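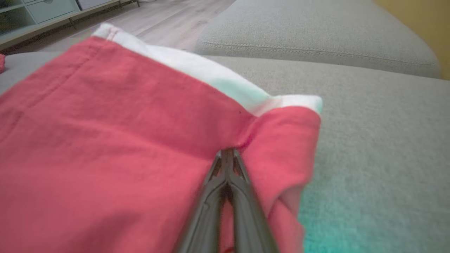

Folding on the sofa is just a slower way of leaving your laundry on the sofa, according to a reader who wrote in after my June column on ironing boards. She folds standing up, at a table, and she would like the rest of us to pull ourselves together.

Well, I've thought about it for months now and I'm staying on the sofa.

I know the case for the table. It's flat, it's the right height, and a T-shirt lies on it the way T-shirts lie on the tables at Cunham, where I worked two summers in the knitwear section and learned to fold a sweater in 5 seconds. I was good at it! I can still do it. But at Cunham they paid me, the sweaters were all one size, and the table never had breakfast on it.

My table at home always has something on it. If I want to fold there I have to move the mail, wipe up the crumbs, find somewhere for the fruit bowl, and by then I've lost all interest in shirts. The sofa is ready when I am. It's wide, it's soft, and if a sleeve slides over the front it slides onto a seat cushion and not the kitchen floor.

Soft is the problem, people say. You can't get a crisp crease on upholstery. True enough – you press down and the cushion gives, and the fabric puckers right where you wanted it smooth. My answer is that I don't want a crisp crease in a pair of cotton shorts. I want them small enough to go in a drawer. Red cotton gets wrinkly the minute you sit down in it anyway, and I have never once looked at someone's shorts and judged the fold.

I did try to reform. Last winter I bought a folding board from Javard, one of those hinged things you flap over like a book, for 385 crowns while I was visiting my sister (she lives abroad and has opinions about closets). It does make lovely rectangles. It also has to sit on something hard, so we were back to the table and the fruit bowl. It lives behind the wardrobe now.

Where I'll give my reader a point is the pile. A sofa does invite you to stop halfway. You fold 3 things, you sit down next to them, somebody puts a show on, and the clean clothes get pushed up against the armrest until bedtime. I've slept under a bath towel that way. My rule these days is that I don't sit until the basket is empty, and I keep it maybe half the time.

Big sheets are another matter and I'd take any advice going. The fitted ones I roll up into a ball and put at the back of the shelf, behind the flat ones, and close the door.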